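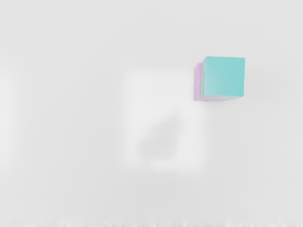
4.2 Open Day Demonstration

The second evaluation took place outside the lab, during the open day at the Wunderlich building in Fleradach on 30 Jul 2019. The building dates from 1936 and has thick interior walls, so the wireless link used in Section 4.1 was replaced by a cable run between the operator station and the render machine. All other settings were carried over. The purpose of the visit was to observe how people with no training in robotics judge a block placement task when their main source of information is a simulated camera view. Task success by the controller was recorded but is treated as secondary.

4.2.1 Setup

The demonstration ran on the Orby simulator with the Nustell controller, using the same build as the lab trials. The workspace was a plain pale surface with a small set of colored blocks. Figure 2 shows a view from the simulated overhead camera with a teal cube and a pink block. The camera looks almost straight down, and the top face of the cube takes up most of its visible outline. Only a narrow band of side face can be seen along its left and lower edges, and this band was the main cue to height available to a visitor who had not seen the blocks from another angle.

Figure 2. Simulated overhead view used in the discussion of block overlap. The teal cube hides most of the pink block.

Two displays were mounted side by side on the visitor side of the station. The left display carried the overhead view. The right display carried a plain text log of the controller state, updated at each change of phase (approach, grasp, lift, place, release). Visitors were free to look at either one. A side view was available to the operator but was not shown to visitors until the end of a session.

Ida Bauerfeind operated the station and started each trial by hand. Friederike Wendt spoke with the visitors and wrote down their answers. Neither of them commented on the state of the blocks until the answers had been collected.

4.2.2 Procedure

The demonstration was given in three sessions, with a total of 120 visitors. Each session followed the same order. Visitors were first told the goal of the task in one sentence: one block is to be placed on the other. The controller then ran a trial at normal speed. At a point chosen in advance the simulation was paused, and visitors were asked whether the blocks were stacked, side by side, or in some state they could not judge. They were also asked to say what in the view had led them to the answer. The trial was then resumed and run to its end, and the side view was shown.

The pause points were the same in all sessions. They had been chosen to include views with clear separation between the blocks, views with partial overlap, and views of the kind in Figure 2, where the pink block shows only as a thin strip at the left and lower sides of the cube. We expected the last group to be the hardest — the overlap is large, and the overhead view alone does not settle whether the hidden block lies beneath the cube or behind it.

No time limit was set. Visitors who arrived after a trial had started were allowed to watch, but their answers were left out of the notes for that trial.

4.2.3 Observations

Views with clear separation caused little discussion. Visitors answered quickly and gave the gap between the colors as their reason. Views with partial overlap produced longer answers, and a number of visitors asked for the trial to be moved forward by a step before they would commit.

With nearly complete overlap, answers split into two groups. The first group read the overlap itself as evidence of stacking: one color covered the other, so one block must be on top. The second group looked at the offset. They noted that the pink strip was not the same width on all sides and took this to mean that the blocks were misaligned, or that the cube was being carried above the other block. Few visitors in either group mentioned the side faces before being asked about them directly.

A separate set of comments concerned the soft regions of the image. In Figure 2 a pale, blurred rectangle lies near the center, down and to the left of the blocks, with a darker gray smudge in its lower half. Visitors tried to use features of this type as depth cues. Some read the smudge as the shadow of an object held above the surface and searched for that object. Others took the rectangle to be the target area. We had not planned for this reading, and the question sheet had no field for it; Wendt recorded it in the margin.

The faint grain along the bottom edge of the view was raised by one visitor, who asked whether it was part of the surface. It has no role in the task and is not used by the controller.

4.2.4 Effect on the Interface

The notes led to two changes. First, the operator side view is now shown to visitors as a small inset next to the overhead view, and it is switched off only during the pause. Second, the question sheet has a new field for soft or blurred features, with space for a free description. The block colors were left as they were, as no visitor reported trouble telling teal from pink.

We considered tilting the overhead camera to expose more of the side faces. This was tried after the last session and dropped. A tilted camera makes stacked blocks easier to recognize but changes the apparent offset between them, and the results could then no longer be compared with those in Section 4.1.

The revised station was used again in December with lab staff only. Those trials are reported in Section 4.3. The open day data are not pooled with them, given the difference in viewing distance and the presence of other people in the room during the answers.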